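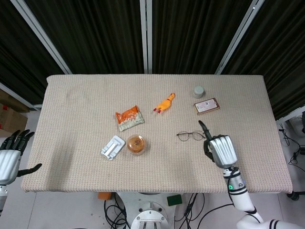 Renting a pair of hands: a chat with Gizella Szénási

I went into this one a bit of a skeptic, I'll admit. Pudero rents out a two-handed humanoid setup by the month, and Gizella Szénási has had hers since July, so I called her up to ask if it's worth the money.

"The hands are what you're paying for," she told me. She tried the Ostance kit first and sent it back after 20 days — the fingers were fine on boxes and hopeless on anything thin. So glasses are her favorite test now! "Folded glasses, a rubber chicken, a bag of snacks. If it only likes cubes, I don't want it."

I asked what bugs her. She laughed and said the cables, then the manual (21 pages, and 2 of them on calibration). Support gets high marks, though. Her calls go to the Szilágyi office and somebody picks up.

Would she renew? "For the hands, yes. I'd haggle over the stand." She's also got her eye on the new Durness wrist, but the wait list is long and she'd like to try one first.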